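Battery sorting: which tips are worth the bother

Every household tips page has a battery section, and most of it is recycled more faithfully than the batteries are. I went through the usual advice over a few evenings in April and kept what held up in my own kitchen.

Start with the fridge. People still swear that cold storage keeps ordinary alkalines fresh. A cupboard at room temperature does the job, and you don't get condensation on the contacts. I'd leave the fridge for the butter.

Then there's the bounce test. Drop an alkaline on its flat end from a few centimetres up and a used one tends to hop, while a fresh one lands with a thud. Fine, but a half-used one can hop as well, so all you've learned is that it isn't brand new. A cheap tester from the hardware store at Lamside settled more arguments in our house than any amount of bouncing. 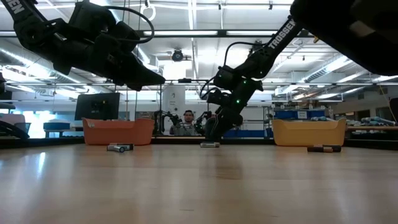
Sorting is where the advice gets silly. I've seen systems with 12 labelled compartments, and my neighbour Svitlana Harasym kept one going until the first time she was in a hurry. Two bins will do, provided you can tell them apart at a glance. A red-orange one and a yellow one at the back of the table are plenty, with the batteries laid out in front where you can see them. Decide which colour means "still good" and write it on the bin, whatever your family says about remembering.

Do the job on a hard, clear surface with decent light. Check each battery for crust or leaking before it goes anywhere, and wear gloves if you find some. Leakers get a bag of their own.

Tape the ends of lithium and 9-volt batteries before they go in the used bin. I took this for fussiness until I read up on what a 9-volt can do when it touches loose metal. Keep button cells locked away from children, used ones included.

As for "rejuvenating" dead alkalines in a charger or a warm oven, don't. Myroslav Hladun at the Selbridge depot takes used batteries on Wednesday mornings, and he'd prefer them uncooked. Ring first, as the hours change.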